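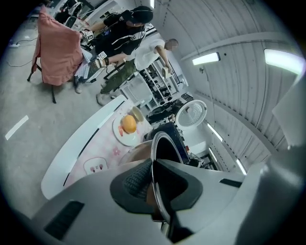

The games in this study come from the Brerneck Amateur Baseball League, which has 19 teams and plays a short season from spring to early fall. League games are seven innings. We used score sheets from five seasons, kept by the home team and mailed or dropped off at the league office in Sisitz. The sheets were read and typed in at home by the authors and two paid helpers. Each sheet was entered twice by different people, and the two versions were compared line by line. Where they did not match, both readers went back to the sheet. Most mismatches were in the handwriting: a 1 taken for a 7, or a run that had been erased and moved to the next inning.

### 3.1 Games kept and games dropped

The office had sheets for some 400 games. We kept 303. A game was dropped if it was called before the fifth inning, if the run total by inning did not add up to the final score, or if either team played with fewer than nine players. Forfeits were never entered. We also dropped games in which the two teams agreed beforehand to play under changed rules, such as a limit on runs per inning, because a limit of that kind makes a late comeback harder and would pull the results in one direction.

The dropped games were not spread evenly. Many came from the field at Lolgate, which has no lights and loses games to darkness late in the season. Teams that play their home games there are therefore represented by fewer games than the others. We considered giving each remaining Lolgate game extra weight and decided against it, as the games lost to darkness tend to be long, high-scoring games and the ones that remain would not stand in for them well.

### 3.2 What counts as a comeback

We call a game a comeback if a team was behind at the end of the fifth inning and went on to win. The fifth was chosen over the sixth for two reasons. With two innings left, each team still has at least one turn through most of its order, and managers in this league usually make their pitching change at that point. A tie after five is not counted for either side. A team that fell behind after the fifth and then won is also not counted, although players we spoke with often described such games as comebacks and remembered them better than the others.

The size of the deficit was recorded in runs. We grouped deficits into one run, two or three runs, and four runs or more. The last group is wide, but large deficits were rarely overcome, and splitting it further would have left very few wins in each part.

We did not try to adjust for the strength of the two teams in the main analysis. League standings change a great deal from year to year as players move away or take jobs with weekend shifts, and a team's record in one season says little about its record in the next. A second analysis, given in the next section, uses each team's record within the same season up to the date of the game.

### 3.3 Pitching changes

The score sheet has a space for each pitcher's name but no space for the inning in which he entered. About half of the scorers wrote the inning in the margin. For the rest we worked it out from the substitution marks and the batting record, which gives the inning but often not the number of outs. For that reason a pitching change is treated in this paper as belonging to a whole inning.

A starter was counted as tired if he had faced a high number of batters for his team, compared with his other starts that season. This is a rough measure. Pitch counts would be better, and a few teams do keep them, but they are kept on separate cards that were not turned in. The team from Tambunan lent us its cards for one season. In those games the number of batters faced and the number of pitches thrown moved closely together, except in games with many walks, where the batter count made the pitcher look fresher than he was.

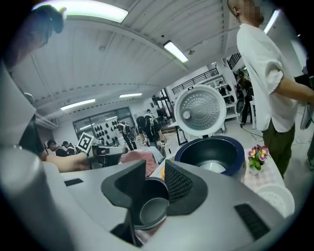
*Figure 1. Rice cooker with the lid open, next to a dark gray cup held in a gripper.*

### 3.4 Home and visiting teams

The home team bats last, and a home team that is ahead after the top of the seventh does not bat again. Run totals in the seventh inning are therefore lower for home teams than for visitors, and the two should not be compared directly. We compare instead the share of games won after trailing at the end of the fifth. That share does not depend on whether the bottom of the seventh was played.

Travel was recorded as a yes or no item. A visiting team was marked as having traveled if its home field was in a different town from the game. For teams that share a field, the home team is the one named first on the schedule, and neither side was marked as having traveled. We had hoped to use the start time as well, but many sheets give only the time printed on the schedule. Games that started late because an earlier game ran over cannot be told from games that started on time.

### 3.5 Limits of the score sheets

Three points should be kept in mind when reading the results. The sheets were kept by the home side, and errors and hits may have been judged in favor of home players. Runs are harder to get wrong, and our main measure uses runs only. Second, the sheets do not show who was available to play. A team that trails with nine players on hand has no one to send in as a pinch hitter, and we cannot separate that team from one whose manager chose to leave the lineup alone. Third, extra innings were scored on the back of the sheet, and on a small number of sheets the back was blank even though the game had been tied after seven. We took the final score for those games from the league's February summary, which lists every result from the season before. The inning in which the winning run scored is unknown in those games, and they are left out of any table that uses it.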